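February, still

The Bulline sailed at ten past six this morning, or at any rate she left the wall at ten past six, and by twenty to seven she was back against it with a noise from below like a drawer of cutlery being moved house. I was on board for all of it. I had a seat by the heater, which I mention because it was the best thing that happened to me today.

The trouble was the port engine. We had got as far as the outer buoy, with the swell coming in on the beam and the man opposite me already the colour of putty, when everything went quiet in the way that makes people look up from their phones. Then the tannoy. The skipper has a lovely calm voice, and he used it to tell us that we had "lost a bit of push" and would be going home on what was left. There were 148 of us aboard, he told the harbour office over the radio, with the wheelhouse door open, so that we all heard it. I had not thought of myself as part of a figure before. It is oddly bracing.

I should say for the record that we were in no danger whatever. I should also say that I read the lifejacket card twice and then moved to be nearer the lifejackets, and that a woman with a cello had had the same idea some time earlier.

Back in the terminal they gave us vouchers for hot drinks and then shut the kiosk. By eight the local radio had us "drifting helplessly in mountainous seas". By half past we had been "plucked to safety". I rang Mum before she could hear it, and she had heard it, and wanted to know whether I'd been plucked. I said I had walked down the ramp behind a bread van. She sounded let down.

The reporter came at nine. She was very young and had driven over from the other side of Ondutstead in shoes that were not meant for a harbour. She asked how I had felt. I said cold, then tired, then hungry. She wrote down something a good deal longer than that. Jurčo, who has been on deck since the old boat and has opinions about the new one, told her that the filters wanted changing in November and that he had said so in November. The man from the company then appeared from nowhere and took Jurčo off to look at a rope. 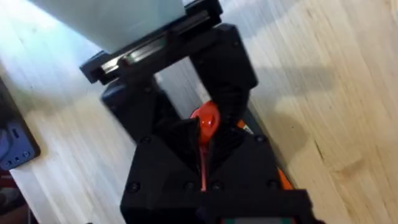
4 min read

Anyway, the afternoon. They said eleven for the relief boat, then noon, then "when the tide suits", and after that they stopped saying things. I ate the sandwich I had packed for lunch on the island, and then the one I had packed for Dela.

Dela Asamoah herself rang at two. She had been waiting on the far side since seven with the van running, and had got the story from the postman, who had it from the radio, who I suppose had it from the girl in the shoes. By the time it reached Dela we had been taken off by helicopter. She was rather short with me for not having been. She'd told people in the shop.

I asked whether she could see the relief boat from her side. She said she could see weather. She'd had the shutters down since breakfast, there was seaweed on the road by the chapel, and the Bedov was still on her mooring with no lights on and nobody near her. So that was the relief boat. I passed this along the bench and was for a few minutes the best informed person in the building, and I don't mind saying I enjoyed it.

The lifeboat did go out in the end, though not for us. A crabber had fouled her prop off the point, two men on board, and we all stood at the big window and watched it go over the bar, straight up and then straight down the other side. The room went properly quiet. The putty-coloured man took his hat off, which seemed premature. They were towed in before four, both grinning like idiots, and one of them came into the terminal and asked if the kiosk was open.

I do think about it more than I let on. Those two were out there in something the length of my kitchen and we'd spent the day grumbling about vouchers. I gave mine to the one who asked. It says it's good until the end of the month, so he may get a cup of tea yet.

All sailings cancelled, up on the board at ten to five. The cello woman was collected by a brother. I got the bus home, forty minutes, sat behind two lads who were telling each other about the ferry that had nearly gone down that morning. One of them had it that there were 11 injured. I was going to turn round and put him right, and then he said a passenger had stayed calm throughout and kept everyone's spirits up, and I thought I'd leave it.

Boots by the stove. Bag still packed, apart from the sandwiches. Forecast gives a westerly 10 at midnight, easing by breakfast, and the text from the company says to check in at half five as normal and thanks us for our patience. Must find the other glove. Must ring Mum back, she's left a message saying there's a picture of the harbour on the late news and is that my coat.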